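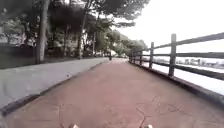

Why do paths crack?

Paths look as if they never change. They are hard, they are heavy and they stay where they are put. But nearly every path gets cracks in the end, and the cracks can tell you something about what is going on underneath.

What is under a path?

The part you walk on is only the top layer. Below it there is usually a layer of small stones pressed down tightly, and below that is soil. If the soil moves, the stones move, and then the top layer bends. Hard materials are not good at bending, so they split.

Sun and cold

Most things get slightly bigger when they are warm and slightly smaller when they are cool. A path does this every day. You would never notice, but after years of stretching and shrinking, thin lines can open up.

Winter is harder still. Rain trickles into a small crack. If the night is cold enough, the water freezes, and ice takes up more room than water does. It pushes the sides of the crack apart. When the ice melts there is space for more water, and it can all happen again. February is a bad month for paths in Drullden.

Trees

Tree roots grow thicker each year, just as trunks do. Many roots stay close to the surface, where there is air and water. A root under a path may lift it from below. Cracks made this way are often found next to a bump.

Trees help paths too. Their leaves make shade, so the ground below does not get so hot in summer.

Why do cracks have branches?

A crack grows where the path is weakest. When it meets a stronger bit it may turn or divide in two. This is why cracks are often jagged - they look a little like rivers on a map.

How are they mended?

Small cracks can be filled with a thick, sticky liquid that keeps the water out. Kauko Ojala has mended paths in Drullden for 26 years, and he likes to fill them before the first frost. If a path is badly broken, the top layer is dug up and laid again.

Something to try

Fill a small plastic tub with wet mud, smooth the top and leave it on a sunny windowsill for a few days. Look at it each morning and draw any lines you find. Mud cracks as it dries and shrinks, so the cause is a bit different, but you can watch the lines spread and join up.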